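Utwood, three episodes in

OK quick one because dinner is in the oven. Started Utwood last night, meant to watch one, watched 3. It's the one about the girl, Furkico, who inherits a bathhouse from an uncle she never met and finds out the boiler is a sleeping god. Sounds dumb. Kind of is. I love it.

Episode one is slow, fair warning. Lots of walking up stairs. Then Vidal shows up (tall guy, bad coat, owes the god 1,000 favors) and the whole thing wakes up. The two of them bickering over who has to sweep the front step - best bit so far. Better than the fights, which are fine. A bit stiff.

Music is great. Opening song has been stuck in my head all day, sang it in the car, no regrets.

Not sold on the villain yet. He talks alot and mostly about destiny. Also the flashback in episode two goes on forever and I still don't know whose grandmother that was??

Estíbaliz Aguirre left a comment on my last post saying the manga goes a totally diffrent way after the flood. No spoilers please! I'm only on volume two and my library hold is number 20 in line, so it'll be a while.

Subs are good, by the way. A couple of jokes clearly got lost but they kept the dialect in for the old ladies at the bathhouse, which I liked.

More when I get to episode six or so. Oven's beeping.
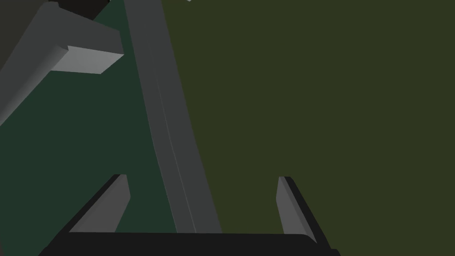 Next up on my list

Fletex, the space mail carrier one. All of season one, probably in February.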